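Student Robotics Should Be Graded on Repair

Opinion

Most student robotics competitions still reward the same thing they rewarded when they began: speed on a clean field, with parts made for the occasion. The Powell district program, which opened its hardware service course in September, has taken another path. Its students teach a robot arm to work inside ordinary desktop computers. Other programs should consider doing the same.

The case for the change begins with the material. A computer case was designed for human hands. Its parts sit close together, its cables go where they please, and its most delicate areas are often the hardest to reach. A student who plans a motion into that space must think about clearance, force and order of work in a way that a foam block on an open floor never requires.

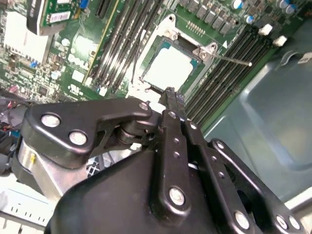
The gripper at the CPU socket, with memory slots on both sides. Powell hardware service course.

The processor socket is the clearest example. Many socket contacts are fine enough to be ruined by one careless touch, and students learn early that a motion which is nearly right may still be a failure. The course handbook allows 17 attempts at a task before a team must stop and rewrite its plan. Some parents have called that limit harsh. It is in fact generous, and it teaches the habit of stopping, a habit that employers in the repair trade value and schools seldom practice.

There are fair objections. The first is cost. The Wornik Cup, the best-known contest in our region, can be entered for 600 dollars a team, while a shared arm and its bench cost far more. Yet the computers themselves are retired office machines, and the Bastum recycling center has set aside over 1000 of them for school use. A bench that serves every class in a building for several years is a sound purchase.
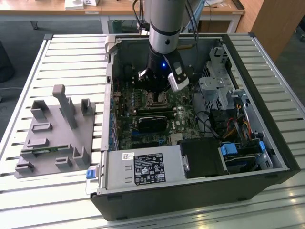

An open tower on the slatted bench, with the fixture tray at left.

The second objection is that such work lacks excitement. A match draws a crowd on a Sunday; a memory module going into a slot does not. This is true, and contest organizers are right to care about it. But much of the engineering in a project of this kind lies in the fixtures - the trays, blocks and posts that hold a part where the arm expects to find it - and students who design them have work worth showing to any audience.

The Eson Foundation will review its school grants this winter, and its present rules limit equipment awards to teams registered for a contest. That condition should be removed. A grant of 2000 dollars toward a shared service bench would reach students who have no wish to compete, and the Wornik Cup could add a repair category for those who do.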